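## 4. Equipment Plan and Budget

### 4.1 Scope

This section covers the equipment needed to run the household tidying trials in the second half of the project. It replaces the purchase list in our proposal, which was written before we had measured the test room. The budget ceiling set by the department is $3,000 for everything except the robot itself, which is on loan to the course and does not count against the project.

The plan was built from three inputs: the task list in Section 2, the floor plan of the test room, and written quotes from suppliers. Prices found on web pages without a quote were not used. Two of the items in the proposal had gone up in price by the time we asked, and one was no longer sold.

### 4.2 Method

Each task was broken into steps, and each step was checked against the equipment it would need. An item went on the list if at least one step could not be run without it. Items that would only make a step faster went on a second list, which we would buy from whatever money was left.

We then sorted the first list by lead time. This mattered more than price. A low-cost connector with a long lead time can hold up the whole schedule, and in the first half of the project we lost most of March to a missing cable adapter.

### 4.3 Required items

**Overhead support.** A walking robot needs some form of fall protection during trials. We compared a rolling gantry from Ferkham with a fixed ceiling anchor and a safety line. The gantry can be moved between rooms, but its base is wider than the clear floor space between the door and the furniture. The ceiling anchor needs approval from the building office and a load test. The load test is quoted at $206 and has to be paid again if the anchor is moved. We chose the anchor. The total is still below the gantry price, and the floor stays clear.

**Gripper parts.** Fingers and finger pads are treated as consumables. Erraji sells them in sets, and a set cannot be split. Our estimate is three sets for the full trial period, based on wear seen in bench tests with hard plastic and fabric. We recommend ordering all three together, as shipping is charged per order.

**Power and cabling.** The robot can run on battery, but a long session means stopping to swap packs. The plan includes one long supply cable, strain relief at the robot end, and sleeves to keep the bundles together. Cable length was set by walking the route with a tape measure, with slack added for turning. The first measurement was taken in a straight line and came out too short.

**Spare battery.** One spare pack from Stellus. Two were in the proposal. With the supply cable in place the second pack has little use, and dropping it pays for the gripper sets.

### 4.4 Items not bought

Furniture and small household objects make up a large share of the task list but almost none of the budget. The proposal had a line for a matched furniture set from Camley. We removed it. Ordinary used furniture gives a more useful test, and damage to it does not need to be logged as an equipment loss.

We also removed a second depth camera. It was on the "faster" list, and its mount would have added weight to the head, where the wiring is already crowded.

### 4.5 Room layout and its effect on cost

The room is small, and the layout decides what can be bought. The main work area is the strip of floor in front of the nightstand and desk. The tasks planned for this area are clearing cloth from the nightstand and handling a waste bin. They use both arms at different heights, so the gripper on one side and the hand on the other have to be specified separately. Ordering two of the same end effector would have been cheaper, but the bin has to be held by its rim and the cloth has to be picked from a flat surface.

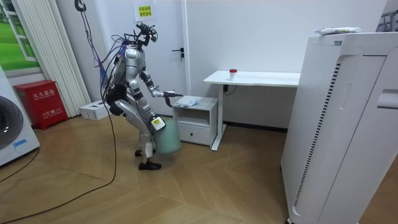
Floor cable is the main layout problem still open. A floor channel would fix the route but would add a raised edge in the walking area. A second hook further along the ceiling would keep the cable off the floor, at the cost of another load test. We have put the second hook on the "faster" list until the walking trials show whether the floor route is acceptable.

Access to the fire extinguisher cabinet and the door must be kept clear at all times. Any item that would stand in front of either was rejected without a price comparison.

### 4.6 Order of purchase

1. Ceiling anchor approval and load test
2. Gripper sets (Erraji)
3. Supply cable, strain relief, and sleeves
4. Spare battery (Stellus)
5. "Faster" list, if funds remain

Items 2 and 3 can be ordered before the anchor is approved — neither depends on it. The battery should wait until the supply cable has been tested, in case the result changes the pack size.

### 4.7 Open risks

- The building office has not given a date for the anchor approval.
- The Erraji quote expires before the end of the term. A new quote may be higher.
- Wear on the finger pads was measured on the bench only. Contact with the bin rim may wear them at a different rate.
- No money is set aside for repair of the loaned robot. The loan terms need to be checked before the walking trials begin.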